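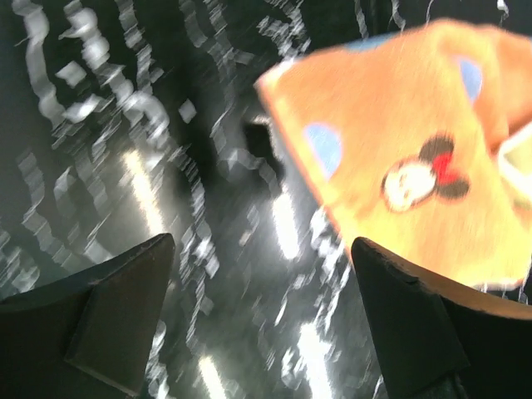

폰드톤 생활교실 소개

안녕하세요, 폰드톤(Vondton) 생활교실입니다! 저희는 수건 개기, 행주 삶기, 서랍 정리처럼 집에서 날마다 하는 일을 함께 배우는 작은 학교예요. 거창한 살림 비법을 가르치는 곳은 아니고요, 손에 익으면 하루가 조금 편해지는 일들을 천천히, 여러 번 해 보는 곳입니다.

시작은 수건 한 장이었어요

첫 수업은 4월에 열렸습니다. 주제는 딱 하나, 수건 개기였어요. 그걸로 두 시간을 채울 수 있을까 걱정했는데 시간이 모자랐습니다! 삼등분으로 접는 집, 돌돌 마는 집, 반으로 접어 걸어 두는 집... 집집마다 방식이 다르고 다들 자기 방식에 할 말이 많으시더라고요. 그날 나온 이야기를 모아 만든 교재가 지금도 쓰고 있는 '포카(Foka) 접기 노트'입니다. 지금까지 이 노트로 수업을 들은 분이 1,248명이에요.

저희가 좋아하는 천들

교실에서는 새하얀 호텔 수건만 쓰지 않습니다. 파란 점이 들어간 주황색 천에 빨간 리본을 단 미니 마우스가 그려져 있으면 아이들은 그 얼굴이 위로 오게 접고 싶어 해요. 그러면 어디를 먼저 잡아야 할까요? 모서리부터 찾고, 긴 변을 따라 손바닥으로 쓸어 주고, 주름이 잡힌 곳은 한 번 털어서 다시 폅니다. 무늬가 있는 천은 방향이 금방 눈에 들어와서 처음 배우는 분께도 권해 드려요.

수업은 이렇게 합니다

한 반은 여섯 명입니다. 큰 탁자 하나에 둘러앉아 같은 천을 각자 접어 보고, 서로 바꿔서 또 접어 봅니다. 기본반은 네 번, 정리반은 여섯 번 만나요. 정리반에서는 로자노(Lozano) 서랍 칸막이를 써서 갠 수건을 세워 넣는 연습까지 합니다. 다 넣고 서랍을 닫을 때 나는 그 소리, 정말 기분 좋습니다!

어린이반은 20분씩 짧게 끊어서 진행해요. 작은 손수건으로 시작해서 목욕 수건까지 올라가는데, 큰 수건은 둘이서 마주 잡고 접습니다. 가운데서 손이 만나는 순간마다 꼭 웃음이 터져요.

교실 이용 안내

플론베르크(Flonberg)관 2층에 있습니다. 참가비는 어른 반과 어린이반 모두 재료비 2,000원만 받고, 천과 교재는 교실에서 준비합니다. 집에서 쓰는 수건을 가져오셔도 좋아요. 오래 써서 얇아진 것, 모서리가 늘어난 것도 다 환영합니다.

다음 공개 수업은 12월 14일 토요일 오전입니다. 처음 오시는 분은 입구 안내대에서 이름표를 받고 편한 자리에 앉으시면 됩니다.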